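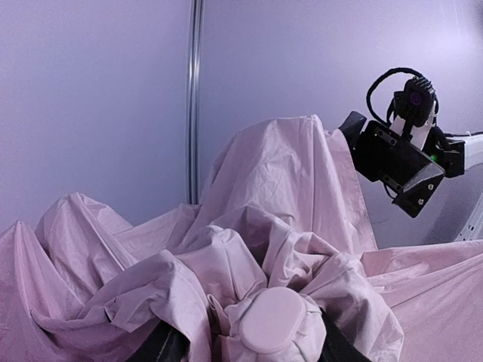

**Dirthorpe, Wed 28 September**

We had been promised a full laundry line. What Avdale had running was one cell with two arms and a bedsheet, and for the first part of the visit it wasn't running either.

Pádraig Keogh, who runs the floor, put the stop down to a "soft fault." I asked what that meant. One gripper had closed on more cloth than it should have, the other arm had kept to its planned path, and the controller cut out when the pull on the sheet passed its limit. A person has to go in and free the cloth by hand. The log on the wall screen listed 458 stops against 1181 sheets. Keogh called that a good month. I would call it a machine that needs a minder.

The part I liked least was the restart. Niamh Kinsella opened the guard door, reached in, and worked the fabric loose while the arms were paused but still powered. The written procedure, taped up beside the door, says to lock out first. Keogh says a lockout adds 15 minutes, and at that rate of stops I can see why people skip it. That is exactly how someone gets hurt.

Darmawan Nair from Gronow asked twice whether the gripper can tell one layer from five. The answer was that new software is coming in October. No one would say if it had been tested on wet sheets.

I've asked for the full fault log.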